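Banco de pruebas: comparamos dos controladores de pinza en simulación

21 de septiembre de 2021

Desde agosto estamos pasando las pruebas de agarre al simulador antes de tocar el brazo del laboratorio. El objetivo de esta ronda era modesto: decidir qué controlador se queda en la rama principal, el que veníamos usando (Grorkine) o el nuevo (Plokavus), que cierra los dedos en función del esfuerzo estimado y no de una apertura fijada de antemano.

La tarea es la de siempre: recoger objetos de una mesa redonda y dejarlos en una cesta. Cada controlador hizo 50 intentos, con la misma pinza de dos dedos y las mismas posiciones de partida. Guardamos también las vistas cercanas, que son las que usa el módulo de aproximación para corregir los últimos centímetros.
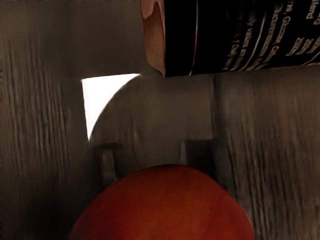 Vista cercana en simulación, con la fruta roja abajo y la lata oscura arriba a la derecha.

Las texturas salen borrosas a esta distancia. El texto de la lata se lee solo a trozos y la veta de la madera se estira bastante. Para el módulo de aproximación no es grave, porque trabaja sobre todo con contornos, y el borde superior de la fruta queda bien definido. Para cualquier cosa que dependa de leer etiquetas, esta vista no sirve.

En cuanto a resultados, Plokavus completó 41 de los 50 intentos y Grorkine 40. Con esa diferencia no se puede elegir. Donde sí se separan es en el tipo de fallo: Grorkine pierde sobre todo objetos cilíndricos tumbados, que ruedan al primer contacto, y Plokavus falla más al soltar — abre tarde y a veces engancha el borde de la cesta.
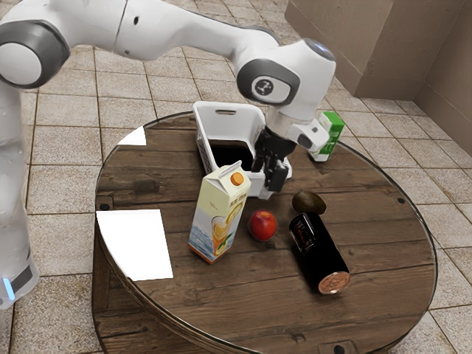
Para la siguiente ronda vamos a subir 8 centímetros la altura de paso sobre la cesta y a repetir la serie completa con los dos controladores. También queda pendiente revisar el peso asignado al cartón de zumo, que en el modelo de Utari venía como si estuviera vacío. Quien haya lanzado pruebas con ese modelo debería anotarlo junto a sus resultados.

Los registros y el fichero de configuración están en la carpeta compartida de Ayaaba, dentro de «agarre_mesa». Por ahora Grorkine sigue siendo el controlador por defecto. Si alguien quiere probar Plokavus, basta con cambiar el nombre en la configuración y reiniciar el simulador; los parámetros de la pinza son los mismos.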